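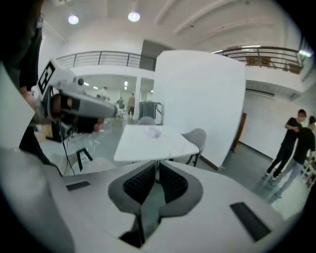
Com que frequência é preciso descalcificar uma chaleira elétrica?
Depende da dureza da água da torneira. Com água dura, uma vez por mês; com água macia, duas ou três vezes por ano chegam.

Os fabricantes preferem outra resposta, claro. O folheto da minha Culeck manda descalcificar de duas em duas semanas, com as saquetas da própria Culeck, e não pergunta onde vivo nem quanto chá bebo. Desconfio de qualquer calendário de limpeza escrito por quem vende o produto.

O calcário não é sujidade. É carbonato de cálcio, que se deposita quando a água aquece e que se dissolve em qualquer ácido fraco. O ácido cítrico em pó da drogaria serve perfeitamente. O vinagre também serve, mas deixa cheiro e a primeira chávena de chá sabe a salada.

O que vai precisar
Ácido cítrico alimentar, duas colheres de sopa rasas
Um litro de água
Uma escova macia (facultativa)

Como fazer
1. Desligue a chaleira da tomada e deite fora a água que lá ficou.
2. Encha com um litro de água, volte a ligar e aqueça até ficar bem quente. Não precisa de ferver.
3. Desligue e só então junte o ácido cítrico, devagar. Se o deitar em água a ferver, faz espuma e pode transbordar.
4. Deixe atuar 20 minutos. Se ainda houver crosta no fundo, dê-lhe mais 20.
5. Despeje, passe por água duas vezes, ferva uma chaleira cheia de água limpa e deite-a fora.

O filtro do bico costuma sair com um puxão. Ponha-o de molho numa taça com um pouco da mesma solução. Não mergulhe a chaleira nem molhe a base.

O que não vale a pena
Bicarbonato com vinagre. Borbulha muito e limpa pouco, porque um anula o outro. Continua a aparecer em todas as listas de truques.

Bolas de arame. Experimentei uma da Naseri durante uns meses. Apanhou algum calcário, o resto ficou no fundo como sempre, e passei a ter também uma bola para limpar.

Esfregar com palha de aço. Risca o metal.

E a poupança de energia?
Lê-se por aí que uma camada fina de calcário faz disparar a conta da luz. Em novembro cronometrei a minha, uma Loder velha, com a mesma quantidade de água: 279 segundos antes da limpeza, poucos segundos menos depois. Uma medição caseira não prova grande coisa, mas não contava com ela para pagar a fatura. Limpo a chaleira para não beber lascas brancas.

Se a crosta não sair
Repita com três colheres de ácido e deixe uma hora. Manchas castanhas ou pontos alaranjados que resistam a isso podem ser ferrugem, e aí o ácido cítrico pouco adianta. Veja se o metal está picado e, se estiver, troque de chaleira.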